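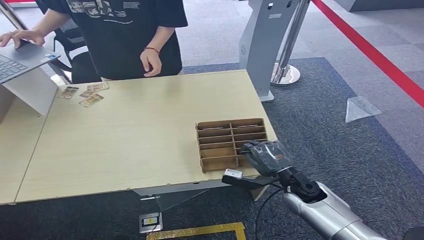
Computer drop-in moves to Grallby Library

28 Nov 2018

The computer drop-in at the Otolville community centre has closed for the winter while the heating is replaced. Until the work is finished, sessions will be held on the first floor of Grallby Library, in the reading room. The lift is working again and there is step-free access from the car park side.

Sessions run from 2 pm until 4.30 pm and you do not need to book. Bring your own laptop or tablet if you have one, along with the charger. There are six library computers for those who don't, and you will need your library card number and PIN to log on. If you have forgotten your PIN, the front desk can reset it, but please do this before you come upstairs as the desk gets busy after school.

Most of the questions in November have been about three things: renewing bus passes online, moving photos off a phone, and the new council tax account. The council tax account needs an email address that you can open on the day, so make sure you know your email password. We can't fill in forms on your behalf, but we can sit with you while you do it.

If you work at a laptop for long periods, it is worth raising the screen so that you are not looking down all the time. A stand will do this, and so will a couple of thick books. Once the screen is higher, most people find a separate keyboard and mouse more comfortable. The library has a few of each to try during the session. They can't be borrowed.

Smits on the High Street will still take old laptops and cables for recycling. They ask that you remove any files you want to keep first. They do not take printers or televisions, which should go to the tip.

The number 13 bus stops outside the library. The 219 no longer goes down Sisto Road while the gas main is being repaired, so get off at the church and walk back. Parking is free for two hours and the machine needs your registration number even for a free ticket.

Tea and coffee are 50p. Please keep drinks on the side table by the window and away from the computers.

We expect to be back at Otolville in the spring. The date will be in this newsletter and on the door of the centre.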